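Chapter 9

Habit, Standards and the Things We Can't Be Bothered to Change

By the time you finish this chapter, you should be able to explain what a network effect is, describe two kinds of switching cost, and say why a town might keep a bad bus map for decades. You will not be able to fix the bus map. That is a matter for Chapter 10.

We begin in Pelumstead, a town of modest size and strong opinions. When its transit office drew up the first route numbers, it had 2 bus lines and called them 1 and 5, leaving room between them for growth. Growth came, but in the wrong places. Today the line to the hospital is 5B, the line to the college is 5BX, and 3 is a ferry. Every new arrival finds this ridiculous. Within a year or so they are giving directions in it.

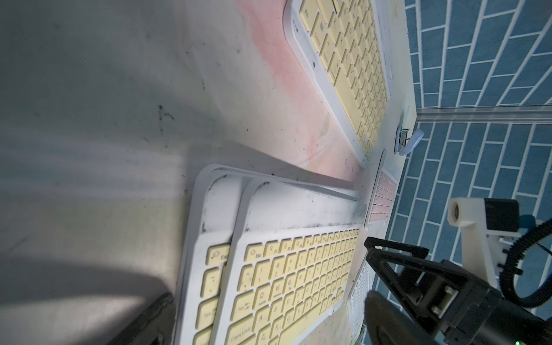
Economists call this kind of thing lock-in. A choice made early, often for a small or silly reason, gathers users, and the users become the reason to keep it. Letter layouts are the case every textbook reaches for, and this one has no shame: look at the top left of a modern keyboard, where Q and W sit above A and S, just as they did on machines with ribbons and a bell. The keys can be pale yellow and the Esc key can carry a tiny house, and still the letters stay where they were. A maker may decorate the standard as much as it likes. It moves the Q at its own risk.

How large is that risk? Suppose a firm called Nirnemon sells a new layout that lets people type a little faster after a month of practice. An office in Granasen with 582 typists considers buying it. Each typist must spend the month being slow and cross. Each must also go home to a keyboard of the old kind, and visit relatives who own another. The gain is real but it arrives late, and the crossness arrives at nine in the morning. The office buys new chairs instead.

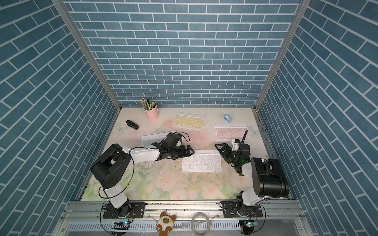

L. Babaei

Two costs are at work in Granasen, and students mix them up on every exam I have ever graded. The first is a private switching cost: the time, money and temper one person spends on learning the new thing. The second is a coordination cost, and it exists only when other people do. A hermit could change layouts over a weekend. The rest of us have to wait for each other, and each other is slow.

Not every old standard is a bad one, of course. Some survive by being perfectly good, which makes for dull reading and short chapters. Pelumstead once priced a full renumbering of its buses at more than 3,000 new signs, and a sober person might look at that figure and decide that 5BX has a certain charm.

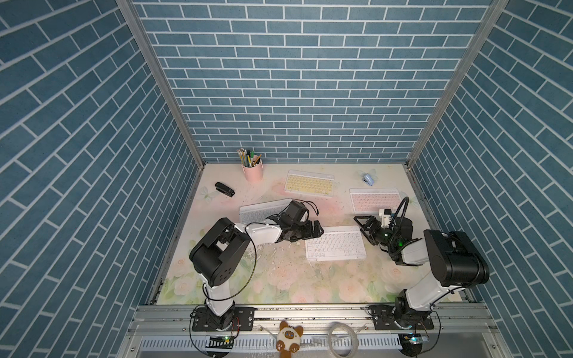

9.1 Network Effects

A telephone owned by one person is a paperweight with a cord. Give a second person a telephone and both become useful, at least if the two are on speaking terms. A good has a network effect when its value to each user rises as more people use it. Keep the telephone in mind as you read the definitions that follow, and keep the ferry in mind too, as it comes back in the problem set.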